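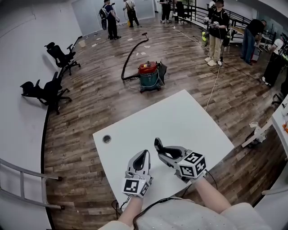 Hand-held grippers, one in each hand, over a white table.

Sticks, then empty hands

Efren Tiongson starts every class in Ellard with the rattan stick. Beginners expect to spend months learning to punch and block before they are trusted with anything to hold. In arnis it goes the other way, and the open hand comes later, using the same angles.

He learned from Jhun Baluyot, who was almost 80 when he stopped teaching and still corrected people's feet from a chair. Baluyot taught five basic strikes and would not show a sixth until those were clean. Tiongson has kept to that. New students swing at a hanging tyre for most of the first hour, and the noise carries down the corridor.

Lamisi Yakubu joined at 19 after several years of judo. Her grip was the problem. "I held the stick like a jacket," she says. "Efren could take it off me whenever he liked." She now trains with the last two fingers firm and the others easy, and she leads the Durmont group when Tiongson is away.

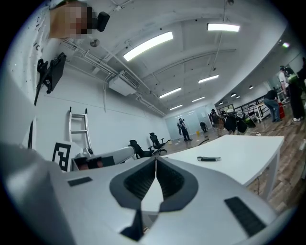 Partner drills take up the second half. One person feeds a strike, the other meets it, checks the hand and answers. The pace is slow until the pattern holds, then it creeps up — usually faster than either of them meant. Padded sticks come out in March for those who want to spar. Ariel Javier, who runs the sparring, asks for helmets and gloves and stops any round that turns into trading blows.

Classes finish at nine, and the tyre goes back in the cupboard.

Search the magazine
Enter keyword
Go

Related features
Choosing a rattan stick
Judo grips for small hands
Jhun Soriano on teaching footwork

Last updated: March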